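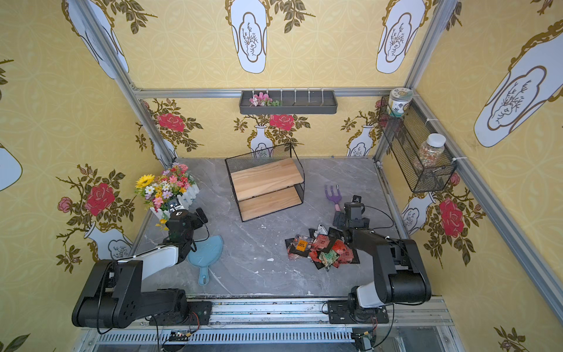 Two-arm tabletop kit for a small shop — is the Skudidus worth the money?

Print this page
E-mail this to a friend

Hello everyone, and thanks in advance for your patience, I know I tend to go on. I run a little gift store in Fadarbridge, and for a while now I've been wanting to try out some automation for putting together display shelves and gift baskets. My budget is small and my workbench is smaller. The kit I keep coming back to is the Skudidus two-arm set, which is $1,789 with both grippers and the wrist cameras. The Closen single arm is $711, and I could live with one arm if I had to, but so much of what I do is holding one thing steady while I tuck another thing in next to it.

What I'd love to know is how it does with a real jumble — silk flowers, hand mirrors, garden tools, little snack packets — and whether a patient person with no programming background can get anywhere with it. I'd hate to buy it and have it sit under a sheet until October!

Ubaldo Sanna
27 June 2021

Damian Mazurek

Hi Ubaldo, welcome! I've had the Skudidus set on my bench long enough to have grown fond of it, so take this with a grain of salt. The arms themselves are good. Solid objects with a handle, like a hand fork or a mirror, are where you should start, and you'll feel very clever by the end of the first evening. Snack packets are a different story. They're flat and slippery and they lie on top of each other, and my first 20 tries at picking up a single one were pretty sad. It got better once I slowed the arm down and came in on the corner of the packet instead of the middle.

Shelves are fine as long as you teach the arm where the front lip of the board is. Take your time over that step, and go in low and slow with the fingers closed.
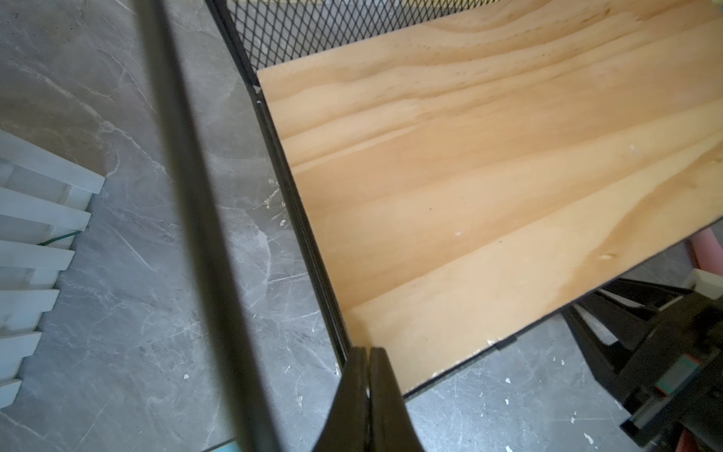 Do I need to write code to teach it a new task?

The basic tasks are all taught by moving the arms by hand and saving each position, so you can get a long way without any. Code only comes into it if you want the arm to choose between objects by itself — I put that off for ages and didn't miss it.

One more thing, buy the longer cable set. It adds $100, and I wish I had done it at the start.

Print this answer

Atanasov fan

get the Atanasov one instead, better grippers. not sure if they still sell it as a pair though

E-mail this to a friend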